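**Stuvora sorting station – tray, bins, bench**

Back in stock as of Wednesday, January 22, 2020. Both versions. The bench top on its own is still on back order, sorry, see the bottom of the page.

For small parts work. Teardown, incoming returns, electronics recycling, kitting, school shop rooms. You put the mixed stuff in the tray, you pull it apart by type, it goes in the bins. Simple setup and it stays simple.

## What you get

- Stainless steel tray, rectangular, raised rim, rounded corners
- Four orange-yellow plastic bins, open top
- Pack of white paper liners for the tray
- Bench with white top (full station only)
- Fomon label strips, blank, write your own

Tray goes in the middle, bins two to a side. Works left handed or right handed, just decide which side is "keep" and stick with it. Some shops run all four as diffrent part types, some do three plus one for scrap. Up to you.

## Prices

- Stuvora full station, standard bench: $1,189
- Stuvora full station, long bench with room for 2 trays: $1,939
- Same long bench, second tray left out: $1,814

Freight not included. The bench ships flat on a pallet and you need someone there to sign. Trays and bins by themselves go by regular parcel, much cheaper, ask us for a quote.

## Tray and liner

Use the paper. Screws, clips, tiny surface-mount stuff – all of it is easier to see on white than on shiny steel. Small things don't skate around as much either. Change the sheet when it gets grubby and fold the dirt up inside it. Any plain white paper cut to size will do once the starter pack runs out, you don't have to buy ours.

Sheet doesn't need to reach the rim. Leave a little steel showing so you can get a fingernail under it.

Rim is rounded, so no sharp edge on your wrists. It does pick up fingerprints. Soft cloth, bit of dish soap, dry it off.

## Bins

Bright color on purpose. Dark parts show up well at the bottom, and an empty bin looks empty from across the room. They lift straight off the bench, no clips or rails to fight with.

They scratch. Metal brackets and board edges will mark the inside walls after some use. Scratches are not covered under the Ganex warranty, cracks are. If you sort anything with sharp corners, set it down in the bin, don't toss it.

On the bench, sorting electronics: 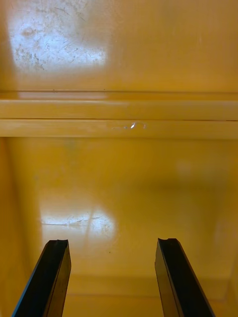
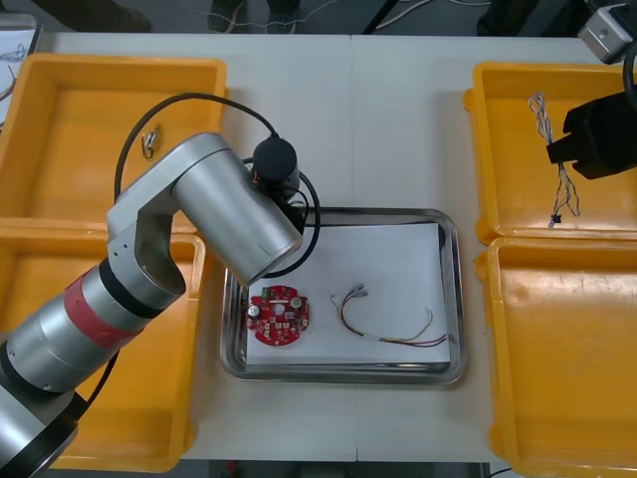
Round red board and a wire harness in the tray above, small solenoid on the liner in the next one.

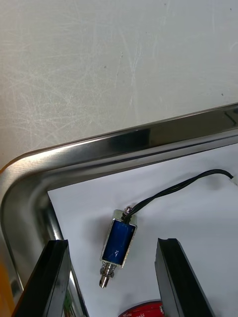

**Can I buy extra bins later, or only as a set?**

Extra bins are sold one at a time, same color and same size as the ones in the set. Order with a tray if you can, saves a second box. If you need lids tell us first, they come from a different warehouse and take longer.

## Good for

Small circuit boards, coils and solenoids, connectors, short cable bundles, hardware. Anything you can pick up with one hand.

Long harnesses – coil them before they go in a bin or they hang over the side and drag the next thing out with them. Ask us how we know.

## Not good for

- Liquids of any kind. Bins are for dry parts
- Wet or leaking batteries. Get a proper battery container
- Hot parts straight off a soldering station, the plastic won't like it
- Static sensitive work without a mat. Standard top and standard bins are NOT antistatic. The Ogundipe mat fits under the tray and has a ground snap, sold seperately

## Bench top care

White top is matte and shows fine scuffs after a while, mostly from sliding the tray around. Lift it, don't drag it. Wipe down with a damp cloth. No acetone, no steel wool. Light scuffing is cosmetic and we don't replace tops for it.

## Setup

Bolt the legs first, loose. Top on, level it, then tighten. Two people for the long bench. Tray and bins need no assembly at all. Light overhead if you can, off to one side a bit, or the steel throws glare right back at you. The bins will catch some shine too.

## Returns

Unused, in the box, liners unopened. Bench returns are freight and that's on you unless it showed up damaged. Damaged – take photos before you unpack any further, send them over, we sort it out with the carrier.

## Back orders

Bench top only: no firm date from the supplier yet. The last batch came in September and sold through. Send us your email and we'll put you on the list, no deposit. Full stations ship with the top included so those are not affected.

School and nonprofit orders: purchase orders accepted, send the PO with your tax form or it will sit.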